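Print this page | E-mail this page

Setting Up a Tabletop Handling Trial in Simulation: Good Practice for Project Teams

Issued by Pavuver, Simulation and Methods Group
Prepared by Kevser Kırmızıgül
16 Sep 2019

These instructions apply to all simulated pick-and-place trials submitted for internal review. They cover the arrangement of objects, the placing of the start position, and the records that must accompany each set of results. Teams working under the Jamum and Norðdahl projects should follow them from the next submission onward. Older trials need not be repeated.

1. Write the task sentence first. It must name one object to be moved and one place where it is to be put. A sentence that a new colleague could read in two ways should be rewritten before any scene is built.

2. Choose the objects. Use models from the shared library only, and note the library version in the trial sheet. At least one object should have a plain, regular shape. If a second object has handles or a narrow stem, check its collision model separately, as simplified models often fill in the opening of a handle.

3. Lay out the table. Leave open surface between the objects and any large fixture, so that the arm has a clear approach. The nearest edges of two small objects should be no less than 60 millimeters apart. Shadows should remain switched on, and the background should be plain unless the trial is meant to test visual clutter.

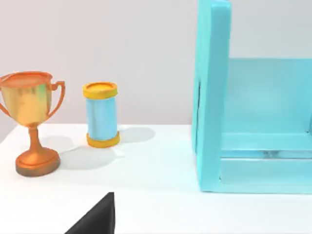

Trophy, lidded canister and light blue open structure on a white tabletop, with the gripper finger in the foreground.

4. Check the view from the working camera. An object may be partly out of view at the start, but this must be stated in the trial sheet. The object named in the task sentence should be fully visible unless the reviewer has agreed otherwise in writing.

5. Fix the start position. The gripper must begin clear of every object and of the tabletop. Record the joint values to four decimal places. Do not adjust the start position between runs in order to improve a result.

6. Run the trial. A complete set consists of 100 runs with the random seed recorded for each. Runs that stop early through a software fault are to be listed and repeated with the same seed. Runs in which the robot fails the task are results and must be kept. A full set takes roughly 14 hours on the standard workstation.

7. Submit the records. Place the trial sheet, the scene file, the seed list and the logs in one folder in the Sadach archive. The folder name should carry the project name and the scene number. Reviewers will return incomplete folders without comment on the results.

Changes to a scene after submission require a new scene number, however small the change. Moving a single object counts as a change.

Questions about these instructions should be sent to the Simulation and Methods Group through the usual request form. The next revision is planned for February.

Related items
Naming Rules for Scene Files
Collision Models: When to Simplify
Trial Sheet, Blank Form
Reviewer Notes for the Norðdahl Project
Requesting Access to the Sadach Archive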